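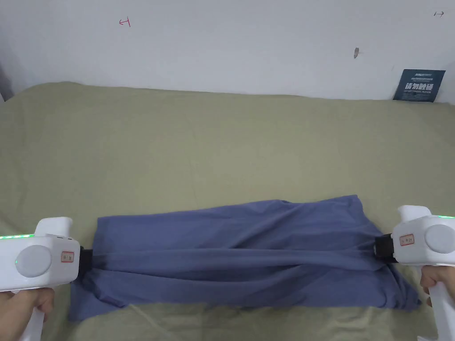

The Voldale damp and mould pilot has now been through its first autumn and half of its first winter, and I can report that the sensors are up and the readings are coming in. Whether the homes are any drier is another question. I would ask the Boychuk Fund to keep the two apart when reading what follows, as our own monthly updates have not always done so. A plain white wall above a bed, with a few small drawings on it, looks perfectly healthy to a visitor and often is, but paint tells you very little about what is going on behind it. The pilot was meant to get us past judging by appearances, and I am not yet convinced that it has.

Report to the Boychuk Fund
Voldale damp and mould pilot, interim report
2026-01-21

What was agreed

The grant pays for humidity and temperature sensors in homes let by the Voldale housing office, a surveyor's time to follow up the worst readings, and small repairs where the survey finds a cause that can be fixed cheaply. Large works such as roofs, rewiring and external walls are outside the grant and always were. The application said we would reach every home on the list of past complaints. It also said that tenants would be able to see their own readings in the Wondero app, and that we would show a fall in repeat complaints by the end of the first winter.

Having reread the application for this report, I think the last promise was unwise. Complaints go up when people are asked about damp, and we have been asking.

Sensors

There are 159 homes with a working sensor. The Gurneck units are simple to fit and most went up without trouble. We placed them in the bedroom or the main living room, at about shoulder height and away from the window, following the maker's leaflet.

The placing now looks like a mistake in some homes. Mould mostly starts in corners, behind wardrobes and on the outside wall below the sill, where the air is still and the surface is cold. A sensor at shoulder height on an inside wall reads the air in the middle of the room, and that air can be quite reasonable while the corner behind the wardrobe is black. Lambros Manolakis, our surveyor, raised this before the units were ordered. It is in the minutes and we went ahead anyway, on the grounds that a reading in the same position in every home would be easier to compare. It is easier to compare. I am less sure that it is worth comparing.

Lambros has started taking surface readings by hand at each visit. These are slower and they cannot be done every hour, but so far they have told us more than the wall units have.

Surveys and repairs

The units flagged 11 homes as high risk before the turn of the year, and all of them have been visited. In four, the cause was an extractor fan that had failed or had never been connected to an outside vent. Those fans have been replaced. In two, Lambros found a leak: one from an overflow pipe, one from a bath seal in the flat upstairs. Both leaks are mended and the plaster is drying out, which will take as long as it takes, and I would not believe anyone who gave you a date for it.

The rest have what the old reports used to call condensation caused by lifestyle. I would like that phrase retired. What Lambros found was people drying washing indoors with nowhere else to dry it, keeping the heating low to save money, and shutting the window vents in order to stay warm. Telling such a household to open a window in January is advice that costs us nothing and costs them a good deal. We gave that advice for years and the complaints kept coming.
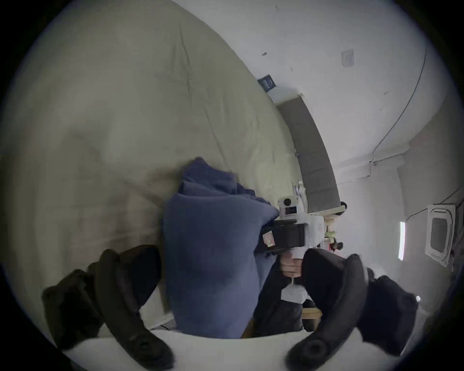

We have not found a cheap repair for these homes, and the grant does not cover an expensive one. A fan that runs all the time at low speed would probably help. Lambros would like to try it in a handful of them. The objection will be that tenants turn the fans off because of the noise or the running cost, and on past form some will. My view is that we should try it, write down honestly how many are still running in March, and not order any more until we know.

The app

Wondero was described to us as a way for tenants to take charge of their own air. Tenants are sent a coloured dot, green, amber or red, and a short tip. The tips are general. A household with a leaking overflow pipe was told, while the wall was wet, to put lids on its saucepans.

Take-up has been poor. Lutfa Sarkar, who handles tenant contact for the pilot, rang those who had not signed in, and the answers were much what you would expect. Some have no room left on their phone. Some thought it was a way for the landlord to check up on them, and asked who else could see the readings. She did not have a good answer, and when she passed the question to me I did not have one either. The privacy notice was written by the supplier and runs to many screens. Lutfa has since written a single page in plain words, saying what is recorded, who sees it and how to have the unit taken down. It should have gone out before the first sensor was fitted.

Several people told her that they did not need an app to know the bedroom was damp. They wanted a date for the repair.

I would not renew Wondero on what I have seen. The readings reach us without it, and the licence money would pay for more of Lambros's time. The supplier will say that it is early days, and they are entitled to say so, but they said it in the autumn as well.

Complaints

These have risen slightly. The housing office has described this as a sign of better engagement, and it may be one. It may also be that the autumn was wet. We have no group of similar homes without sensors to set against ours, and that was a choice made to keep the project simple. It leaves us unable to say what caused any change, up or down. If the figure falls by the end of the winter you may see it claimed as a success in a newsletter. I would treat that with the same caution.

Spending

We are a little under budget, entirely because surveys started late. Gurneck took longer to deliver than they had promised, and the first batch came with the wrong fixing plates. The underspend should be used up by spring if the fan trial goes ahead. There has been no spending outside the agreed headings.

What I am asking for

Permission to move the Wondero licence money to survey time from the next renewal date.

Permission to run the continuous fan trial out of the small repairs budget, in homes chosen by Lambros and with the tenants' written agreement. I would also like the grant to meet the running cost of the fans for the length of the trial. Asking people on tight incomes to pay for our experiment is a good way to get the fans switched off.

A change to the main measure. Repeat complaints should still be counted, but I would put beside them the number of homes where a cause was found and mended, checked by a second visit. It is a duller measure and it will give smaller numbers.

Lambros will go back to the homes with new fans and mended leaks in March and take his surface readings again in the same spots. I will send those on as they stand, with his notes, whichever way they come out.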